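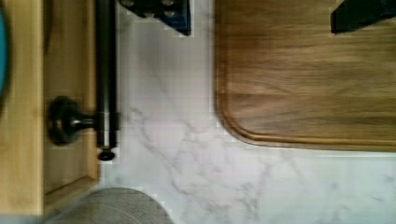 Metura Hand-Lead Kit for Kitchen Tasks

The Metura kit lets one person teach a robot arm a household task by doing the task with it. You hold the arm near the wrist and lead it, or you sit at a desk and move a small leader arm that the robot copies. Both ways give the same type of recording, with the joint positions, the opening of the gripper and the picture from the wrist camera saved together.

We are Flesport, a small workshop in Cilldale. We make the kit for laboratories, training schools and companies that already have an arm and want to collect good demonstrations with it. The arm itself is not part of the price.

What you receive

Leader arm with table clamp
Wrist handle with two buttons (record, gripper)
Wrist camera and bracket
Foot pedal
Interface box and power supply
Cables, 3 meters
Metura software, license for one workstation
Printed setup guide

Teaching by hand

Press the record button on the handle and the arm becomes light. It holds its own weight but does not resist you, so you can bring it low over a countertop or along the front of a cabinet without effort in your shoulder. When you release the button, the arm stops and stays where it is. A short press on the second button closes the gripper, and another one opens it.

Hand teaching is good for slow tasks with contact, such as wiping a surface or pulling on a towel bar. You feel through the handle when the tool touches. The disadvantage is that your own hand can come into the view of the wrist camera. We made the handle short and placed it behind the bracket for this reason, but please check the preview before a long session.

Teaching by remote control

The leader arm has the same order of joints as the robot in a smaller size. The operator looks at the wrist picture on the monitor and moves the leader. Motion can be scaled, so that a big movement of your hand gives a small movement of the gripper. New operators usually begin with scaling on and switch it off when they feel ready.

The foot pedal works as a clutch. Press it and the robot waits while you bring the leader back to a comfortable position - release it and you continue from the same point. The pedal does not cut the recording, and the waiting time is marked so you can remove it later.

"I ask new operators to work one full morning only with the pedal and an empty gripper," says Esther Gachanja, who trains our customers. "After this they do not fight with the arm anymore."

The wrist camera

The camera is small and sits close to the gripper, looking down at the work. It sees objects near the tool well, but it does not see the whole kitchen. Large things like a cutting board or a cabinet door will often be only partly in the picture, and the operator must learn to judge the position from an edge or a corner. If your task needs a wider view, you can connect a second camera to the interface box. It is recorded on the same clock.

Compression of the video can be set to low, normal or high. With high compression you may notice small blocks along the edges of objects. We recommend low for tasks where the edge is important, for example placing a board in line with the counter.

Recording and review

Each demonstration is saved as one episode with a name, the operator and a note field. In the review window you can play it, trim the beginning and end, and mark it as good, poor or repeat. You can also play an episode back on the real arm at reduced speed. Please keep one hand on the emergency stop of your robot during playback.

The software keeps up to 2,000 episodes in one project. For more, open a second project and join them at export.

Before you order

Your arm must have a free-drive or torque mode that can be controlled from outside. If you are not sure, send us the model and the controller version, and Hnat Onyshchenko will answer you. He also makes brackets for unusual wrists - this adds 20 days to the delivery.

The kit is for indoor use by trained persons. It has no protection against splashing water, so keep the interface box away from the sink.

Training is held on our premises every Wednesday and is included for two operators. Additional operators, spare handles and longer cables are on the accessories page.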